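Recording pick-and-place demos on a cluttered shelf

Quick writeup of how we do shelf episodes for the Stendosell set. Written between sessions so forgive the typos. Assumes your arms are already homed and you've done teleop at least once. If not, go do the Muriithi block exercises first, then come back.

What you need
Two-arm robot with grippers, charged
Teleop rig, paired
Hulleck recorder, version 4 or later
Shelf or desk with real stuff on it
Task sheet
A second person for resets. You can do it alone, it's just slow

Step 1. Load the shelf
Don't tidy. Household things, mixed sizes, mixed stiffness. Soft toys, bottles, mugs, books, something see-through, something flat and annoying like a closed laptop. Leave things partly behind other things. The policy has to learn that the mug isn't always out front on its own.

Keep both levels in play, shelf and desktop. Different reach, different elbow. If every grasp is at one height the model learns the height. 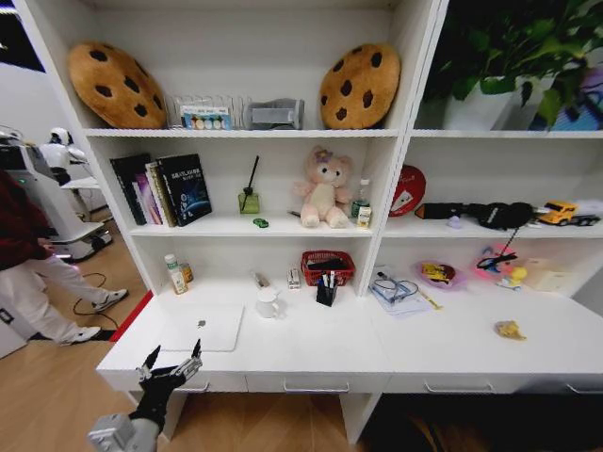

By Tatu Okoth
Posted Wednesday, June 26, 2024
Filed under: Data collection, Teleop

Step 2. Park the arms
Start pose low, grippers open, head camera on the middle of the unit. Check the top shelf is in view. Check the desktop is in view. If you can only get one, move the base back, don't tilt the head. Head tilt goes in the config and everybody forgets to put it back.

Then vary the start pose a little each episode. A hand's width is plenty.

Step 3. Write the instruction before you move
One sentence, plain words. "Take the pink toy off the shelf and put it on the desk." Type it in, then record. Do not write it afterwards, you'll end up describing what you did instead of what you meant to do, and the failed ones get labeled as some other task.

Colors are fine. Left and right are fine, always from the robot's side. No "the thing next to the other thing."

Step 4. Record
Press start, wait one beat, go.
Move at one steady speed
Come to a near stop before the grasp
Close, pause, lift straight
Place, open, back away the way you came
Return to park, press stop

The pause matters more than people think. Without it the close and the lift blur together in the action data and the policy lifts early. We threw out 599 episodes last November over exactly this. Painful.

Soft toys: go for the body, not an ear or a flower or whatever is sewn on. Come in from the front with the fingers open wide. Plush hides where contact starts, so watch the gripper current readout, not just the video.

Bottles: grab below the cap. Clear ones are hard to see in the headset – lean in before you commit.

Books: skip unless the task sheet asks. Spine grasps need the narrow fingertips.

Use both arms over a session. Right arm for the right side and anything central, left arm for the left. Then swap for a batch. Idle arm stays up and out of the way, where the head camera can see it, and keep it still. Jitter in the idle arm gets learnt too.
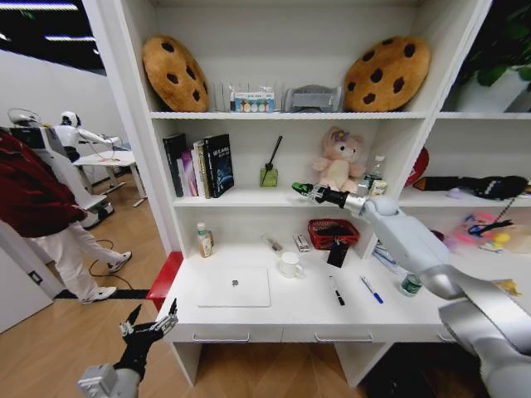 How many episodes do I need for one shelf task?
We plan on 1,140 good ones per task, which means recording 1,220 or so you have spares after review. Fewer will work for a single object in a single spot, but it falls apart once you shuffle the shelf.

Step 5. Reset
Hands off the teleop, arms parked, then the second person goes in. Not before. Move the target, plus a couple of other items. Every tenth episode do a bigger shuffle, swap things between shelf and desk.

Don't restore from a photo. We tried that, the layouts came out nearly identical and the data was close to useless.

Step 6. Mark it right away
Good, recovered, or fail. Three buttons in Hulleck.
Good – one clean grasp, placed where the sentence said
Recovered – missed or slipped, fixed it in the same episode
Fail – everything else

Keep the recovered ones!! They're the only place the model sees how to get out of trouble. Fails go in thier own folder, don't delete.

Step 7. Upload
Check the clock sync line is green. Check both wrist cameras have the same frame count. Push to Zevard, wait for the checksum, then wipe the local drive. In that order please.

Common problems
Gripper stops short of the object: latency, restart the headset link
Arm shakes at full reach: base too far away, move in and start the episode over
Instruction field blank: can't be fixed later, mark it fail
Recorder says disk full halfway through: you skipped the wipe in step 7

Drawer opening is a seperate page, the handles need other settings.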